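4.2 Checking the gripper in the Tirside simulator

Do this check before you load a pick program. The arm must be in Manual mode.

1. Open the Ivum project and select View > Wrist Camera.
2. Set the jog speed to 100 mm/s or lower.
3. Press Open. The fingers move to the end of their travel.
4. Look between the fingers. There should be no part in the grip.
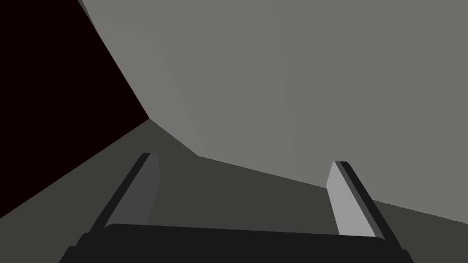

Figure 26. Wrist view with the gripper open and empty.

5. Press Close, then Open again. Both fingers should move together.
6. Select Save Pose and type a name.

Note: Plain gray surfaces are normal when textures are off. The simulator keeps up to 200 saved poses — older ones must be deleted by hand.

Caution: Do not send a pose to the real arm while the wrist is close to a surface. Back the wrist away first, then run the reach test in section 4.3.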